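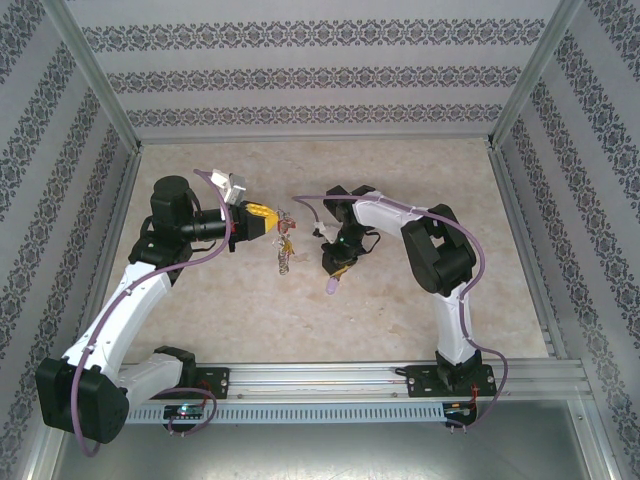 Cell 9, both arms on the rail, marble floor sheet and wall covering in place.

Ticket: right arm stops during handover, purple cable suspected
Cell: 9 (two arms, enclosed)
Opened by: Nasrin Hosseinzadeh
Assigned to: Selvaraj Majumder
Status: closed, with one open point (see last entry)

Nasrin Hosseinzadeh, Wednesday, 8:40
The right arm of cell 9 stops in the middle of the handover program. It happened four times this morning. The left arm continues until its next wait point and then it also waits, so the program does not finish. On the screen I get "communication lost, joint 5" for the right arm only. After I switch the power off and on, the arm comes back and works normally for some cycles. I did not change anything in the program since last week. The objects are the same small ones we always use.

Selvaraj Majumder, 9:15
Thank you for the clear report. Please tell me two things. First, is the stop always at the same position of the arm? Second, what do the lights show at the moment of the stop, the green one on the wrist and the green one on the board under the left base?

Nasrin Hosseinzadeh, 10:05
I ran the program again and watched. It stops when the right wrist turns toward the middle of the floor and the forearm is reaching far to the left. It is not exactly the same point every time, but always in this part of the movement. The light on the wrist goes out for a moment and comes back. The board under the left base stays green all the time.

Selvaraj Majumder, 10:20
Then I do not think it is the board or the power supply. A wrist light which goes out only in one position usually means a cable that is pulled. On the right arm the purple cable makes a wide arc to the outside and comes down to the base. Please switch off the power, move the arm slowly by hand to the stop position, and look at the plug on the wrist end. Do not pull on the cable to test it.

Nasrin Hosseinzadeh, 11:30
Done. With the arm in the stop position the arc becomes almost flat and the plug sits a little crooked in the socket. When I push it with one finger it goes back, but the next time I move the arm it is crooked again. I also looked at the thin black wire beside the wrist. It has enough length and does not touch the gripper when I turn it.

Selvaraj Majumder, 13:10
I came to the cell and compared the two arms. On the left arm the cable follows the links and has enough slack near the wrist. On the right arm the cable was a shorter one, 580 mm. I suppose it was exchanged in July when we had the Tiver service here, but I did not find a note about it.

What I did:
Power off, waited 30 seconds.
Took out the 580 mm cable and put a label on it, "short, do not use on cell 9".
Installed a longer Prelter cable from the drawer, same plugs on both ends.
Fixed it at the base with one tie, not tight, so that the cable can still slide.
Moved the arm by hand through the whole range. The plug stays straight.
Checked the bolts of the right mounting plate on the rail. All tight.
Looked at the red wires on the small board under the right base. They are well seated, I did not touch them.

Power on, homed both arms, and ran the handover slowly. No stop. Nasrin, please run it at normal speed this afternoon and write down the result.

Nasrin Hosseinzadeh, 16:45
I ran 24 cycles at normal speed without any stop. The wrist light stayed green. In two cycles the left gripper did not take the wire coil well, but this is an old problem with this object and has nothing to do with the cable. The new arc is larger than before. I watched if it can touch the side wall when the right arm goes back to home, and there is still some space.

Selvaraj Majumder, 17:00
Good. I close the ticket. Open point: the spare parts list from Ditwood still gives the short cable for both arms. I will ask them to correct it. Until then please take only the long one from the drawer, and if the message for joint 5 comes back, open this same ticket again and do not make a new one.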